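Home | Groups | Meetings | Documents | Contact

Equipment planning group, Trondimlow workshop
Minutes of the March meeting, Monday, 09.30

Present: Hanne Skov (chair), Kári Kragh, Signe Egilsson, Raed Nasrallah (minutes)
Apologies: Grímur Stougaard

1. Previous minutes
Approved with one correction: the service contract under item 4 is with Jurkent, not Flaruvitz.

2. Budget position
SE reported 841 euros left on the consumables line. The capital line is untouched. Two invoices from Þrastardóttir remain open and will be charged to the old year.

3. Second arm
Three quotations received. Flaruvitz is the lowest but excludes the controller cabinet and commissioning. Jurkent includes both and offers the longer warranty. KK noted that the Jurkent flange would need an adapter for the present tool. HS asked for the quotations to be restated on the same basis before any decision. Floor loading to be checked at the proposed position.
Action: KK, RN

4. Tooling
Spare tool shafts to be ordered as a pair. Lead time some 76 days. SE asked whether local turning would be quicker; KK will obtain a price. Agreed ceiling 600 euros, including carriage.
Action: KK

5. Work surfaces and shape blocks
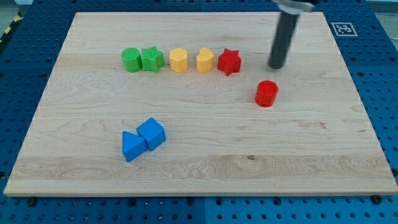
The budget for work surfaces covers replacement boards, fixings and one further block set. KK proposed keeping to maple for the boards, so that results on the old and new cells can be compared. The existing arrangement, with the board on the perforated blue table and black bolts at its front corners, is to be repeated on the second cell, and the table order must specify the same hole grid. The new block set should include the cylinders, stars, crescent, hexagon, cube and triangular prism. Printed markers to be costed separately.
Action: SE

6. Any other business
GS had asked in writing for the compressor to be moved. Deferred until he can attend.

Meeting closed 10.50.

0 comments | 3 shares
Contact the group secretary | Back to top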